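検索 キーワードを入力 検索

作業ノート／Stundach 実験室
12月 木曜

白天板の作業台、配線と天板面の見直し

印刷する　メールで送る

前回の続き。Telladley 用の作業台について、天板まわりの整理と、半透明の小物を白い面に置いたときの見え方の確認を進めた。作業は午前が配線と清掃、午後が置き位置と照明。途中で部材待ちが発生したため、側面カバーの取り付けは次回に回す。

1. 作業前の状態

作業台は長方形の白天板、脚は黒。左隣の白いカウンターとは別の什器で、固定はしていない。前回のノートで両者を「台」とまとめて書いたため、読み返したときにどちらの寸法か分からない箇所があった。本日以降、脚が黒い方を「作業台」、左の大きい方を「カウンター」と書き分ける。過去分の記述は直さず、該当箇所の欄外に注記だけ入れた。

作業台の左辺に沿って細い黒のケーブルが這っており、左手前の角の付近で下へ落ちている。コネクタ類もこの角に集まる。配線経路としては最短だが、次の点が気になっていた。

・天板を拭くとき、布がケーブルに引っかかる。
・コネクタのかたまりが角に寄りすぎていて、カウンター側から物を渡すときに袖が触れる。
・白い天板に黒いケーブルなので、視野の端で常に目に入る。慣れの問題という意見もあるが、左端に小物を置いたときに輪郭がケーブルと重なって読みにくくなる。

三つ目は前回の記録に書いていなかった。部品が不透明なら問題にならないため、見落としていた。

天板面は全体にうすい曇りが残っていた。指で触れてざらつく感じはなく、斜めから光を当てたときだけ拭き筋が見える。洗剤の拭き残しと判断した。擦り傷は中央より奥に浅いものがあるが、爪が引っかかる深さではない。

2. 配線

当初案は、左辺のケーブルをすべて天板の裏へ回すというもの。天板裏に配線用の粘着ベースを貼り、脚の内側に沿わせて床へ落とす。見た目はこれが一番すっきりする。ただし裏へ回すと経路が延び、手持ちのケーブルの一部で余長がなくなる。延長コネクタを挟むと接点が増えるので採らない。

代案として、左辺の上に残したまま縁にぴったり寄せ、クリップで押さえる方法を試した。クリップは Stavell の在庫棚にあった品番 3147。内側に柔らかい当て材が入っていて、細いケーブルでも締めすぎにならない。仮止めした状態で軽く引いてみたが、ずれは確認できなかった。逆に、クリップの背が天板面から少し出るので、拭き掃除のときにここで布が止まる。引っかかる相手がケーブルからクリップに変わっただけとも言えるが、引っかかってもコネクタ側に力がかからないので、現状よりは良い。

角のコネクタについては、かたまりのまま天板の縁より外に逃がす案を検討。下に垂らすと自重がケーブルの根元にかかる。受けの小さな棚を脚に付けるか、カウンター側に載せるかのどちらかになる。カウンターに載せると、作業台を動かすたびに外す必要が出てくる。作業台は清掃時に引き出すことがあるので、棚の方を選んだ。棚の金具は手持ちがなく、Jitpraphai に見積もりを依頼済み。納期の返答待ち。

それまでの暫定処置は次のとおり。

・コネクタは角の現位置のまま。面ファスナーの帯でゆるくまとめる。
・床へ落ちる部分は脚に沿わせ、足先が入る範囲に余長を置かない。
・作業台を引き出すときは、先に角のまとまりを外す。手順を台の脇に貼った。

面ファスナーの帯は締めすぎないこと。前に別の台で、きつく巻いた箇所だけ被覆に跡がついたことがある。跡だけで導通に影響はなかったが、交換のときに硬くなっていて取り回しづらかった。

3. 天板の清掃

拭き筋を取る。使ったのは水で固く絞った布と、乾いた布。洗剤は最初の一回だけで、薄めたものを布に含ませて使った。天板に直接かけると縁の継ぎ目に入るのでやらない。

手順

乾いた布で粉を払う。
薄めた洗剤を含ませた布で奥から手前へ一方向に拭く。往復させると筋の向きが混ざり、どこを拭いたか分からなくなる。
水拭き。布をすすぎ、同じ方向にもう一度。
乾拭き。ここは向きを変えてよい。
斜めから光を当てて確認する。

水拭きを一度で済ませたところ、右寄りに曇りが残った。再度水拭きをして消えた。前回までの曇りもこの工程を省いたのが原因と思われる。断定はしない。洗剤の濃さも毎回そろっていなかったので、次回から希釈済みのボトルを一本用意して、それだけを使う。

浅い傷については、研磨するかどうかを迷った。端材で 1000 番の耐水ペーパーを試すと、傷は目立たなくなるものの、磨いたところだけ艶の出方が変わる。白い面に半透明のものを置いて輪郭を読む用途では、艶のむらの方が邪魔になる。天板には手をつけないことにした。端材は棚の下段に残してあるので、見比べたい人はそちらを。
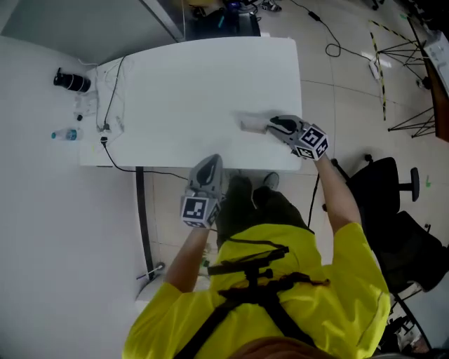 拭いた後の天板には、必要なもの以外を載せないという約束を徹底したい。工具、筆記具、伝票の類はカウンター側に置く。作業台の上に一時的に物を置くと、次の人が「そこが定位置」と受け取り、そのまま残ることが多い。実際、前の週は巻尺が奥に置かれたままになっていた。邪魔というほどの大きさでもないのに、影が中央寄りに伸びて、照度の測定点をひとつずらす羽目になった。

4. 半透明の小物の見え方

白い天板の上に淡い色の半透明品を置くと、輪郭が背景に溶ける。これは前から分かっていたことだが、どの条件で読みやすくなるかを記録していなかったので、置き位置と光の向きを変えて見比べた。評価は目視のみ。数値化はしていない。

照明は天井灯と、横から当てる補助灯の組み合わせ。天板中央で 1000 lx に合わせた。照度計は天板に直接置き、受光部に自分の影が落ちない向きから読んでいる。身を乗り出して読むと値が下がるので注意。

条件ごとの所見

天井灯のみ
輪郭は薄い。縁に細い影が出るが、左右でほぼ均等なため、どこまでが物でどこからが影か判別しにくい。物の位置を覚えていれば手は届くが、目を離して戻すと一瞬探す。

天井灯＋左からの補助灯
右側に影が出て輪郭が読める。ただし左辺のケーブルの影も天板に伸びてくる。左寄りに置いた場合、影同士が近くなって紛らわしい。

天井灯＋右からの補助灯
左側に影が出る。ケーブルの影は台の外へ落ちるので天板面は静かになる。右から手を出すと手の影が物にかかる。右寄りに置いた物は、取りに行く直前に暗くなる。

天井灯＋奥からの補助灯
手前側に影が出る。手の影は体の側に落ちるため、物にはかかりにくい。反射が目に入る角度があり、灯具の高さを上げると収まった。総合ではこれが一番読みやすい。

置き位置については、中央から右寄りが扱いやすい。左はケーブルと近く、カウンターとの境目も視野に入る。カウンターも白いので、天板との境がはっきりしない角度がある。左に寄せた小物が、ぱっと見でどちらの面に載っているのか分からないことがあった。右は遮るものが少ない。利き手の影響もあるはずなので、右利きだけの所見として読むこと。

下敷きを敷く案も試した。灰色の薄いシートを置くと輪郭は明瞭になる。その代わり、シートの縁に小物が触れると引っかかって向きが変わる。薄いシートでも段差は段差で、底の平たい小物ほど影響が出る。シートを天板全体に敷けば縁の問題はなくなるが、今度は空気が入って中央が浮いた。重しを置けば収まるものの、物を置かない約束と矛盾する。全面貼りは粘着残りが怖いので保留。下敷きなしで、照明の側で対処する。

背景色の話が出るたびに天板ごと替える案が出てくるが、この台は別の作業でも使う。白のままの方が都合のいい作業がいくつかある。汚れと粉の確認がすぐできる点は捨てにくい。替えるなら台を増やす話になり、置き場所がない。

5. 立ち位置と足元

手前の辺に向かって立って作業する前提で、足元を確認した。つま先が天板の下に入る程度まで寄ると、腕を伸ばしたときに腰への負担が軽い。離れて立つと上体が前へ倒れ、頭の影が天板に落ちる。補助灯を奥に置いた場合でも、天井灯による頭の影は消えない。

寄って立つと、左脚のそばに落ちているケーブルに足が近づく。床へ落ちる部分を脚に沿わせたのはこのため。脚の外側に出すと椅子やワゴンの通り道になるので、内側を通した。内側は見えにくく、緩んでも気づくのが遅れる。清掃で台を引き出すときに必ず見ること、と手順に加えた。

通路幅は作業者の背後で 1000 mm を確保。測定は台の手前の辺からではなく、人が立った状態の踵から取っている。図面の値と合わないのはこの違い。図面側は什器間の寸法しか書いておらず、人が立つと通れない配置でも紙の上では成立してしまう。次に図面を起こすときは、立ち位置を破線で入れる。

天板の高さは変更なし。もう少し上げたいという希望があったが、上げるとカウンターとの段差が大きくなり、物を滑らせて渡せなくなる。脚のアジャスターは水平出しの範囲だけで使う。水準器を当てたところ、右奥がわずかに低かったので調整した。調整後は天板のどこに気泡管を置いても中央の線の内側に収まる。床の側にも傾きがあるため、台を引き出して戻す位置が変わると、また狂う。戻す位置を床に印しておいた。印は養生テープ。月替わりで貼り直す。

6. うまくいかなかったこと

・両面テープでケーブルを縁に直接固定する方法。最初は良かったが、昼を過ぎて剥がれた。清掃直後で縁に水分が残っていた可能性がある。乾いてから再試行する価値はあるものの、クリップで足りているので優先度は低い。

・白いケーブルカバーをかぶせて黒を隠す方法。目立たなくはなる。カバーの断面が大きく、天板の使える幅が減る。さらに、カバーと天板の間に粉がたまる。取りやめ。

・照度計を三脚に付けて固定する方法。三脚の脚が天板に載るため、それ自体の影が入る。手で置いて読む方が早い。

・置き位置の目印を天板に鉛筆で薄く書く方法。拭くと消えるので毎回書き直しになり、書く人によって位置がずれる。縁の外側に印を付けて、縦横の見通しで合わせる方式に変えた。精度は落ちるが、今の用途なら許容できる。

7. 物品の置き場（更新分）

照度計　カウンター奥、ケースに入れて保管。電池は抜かない。
水準器　同上。
清掃用の布　水拭き用と乾拭き用を分ける。色で区別。混ざったら両方洗う。
洗剤（希釈済み）　次回作成。ボトルに濃さと作成月を書く。
クリップ 3147　引き出し上段。残り 11。追加は Stavell に発注するが、最小ロットが大きいので他の台の分と合わせる。
面ファスナーの帯　引き出し上段、クリップの隣。
端材（研磨試験済み）　棚の下段。捨てないこと。

8. 次回

棚金具の返答を確認する。納期が年明けになるようなら、暫定の面ファスナー止めをやめて、手持ちの樹脂板で仮の受けを作る。樹脂板は角を落としてから付ける。

補助灯を奥に置いた条件で、左利きの人に同じ見比べをしてもらう。所見が逆になるのか、奥からの光なら差が出ないのかを見たい。

洗剤の希釈を固定した上で、水拭き一回と二回の差を再確認する。天板を左右に分けて同時にやれば条件がそろう。左側はケーブルのクリップ際が拭きにくいので、比較の対象からは縁を外す。

夕方に窓からの光が入る時間帯の見え方は未確認。ブラインドを下ろして測ったので、本日の所見はすべて人工光のみの条件になる。冬の間は日が低く、奥まで光が届く。下ろしておけば済む話だが、換気で開けている日もあるので、一度は開けた状態で記録を取る。

追記（17時前）
クリップの仮止めを本止めに変更。縁から外れていた手前側の一か所を付け直した。台を引き出して戻し、床の印と合うことを確認。水平も変化なし。ケーブルのまとまりを外さずに引き出そうとして途中で気づいたので、手順の紙を目の高さに貼り直した。

印刷する　メールで送る

関連するノート
・Telladley 作業台の搬入と仮置き
・カウンター天板の継ぎ目補修
・補助灯の高さ調整メモ
・Stavell 配線部材の比較
・Jitpraphai 見積もり依頼の控え

最近のノート
・養生テープの糊残り、床材別
・希釈ボトルのラベル書式
・Stundach 実験室 引き出しの区分変更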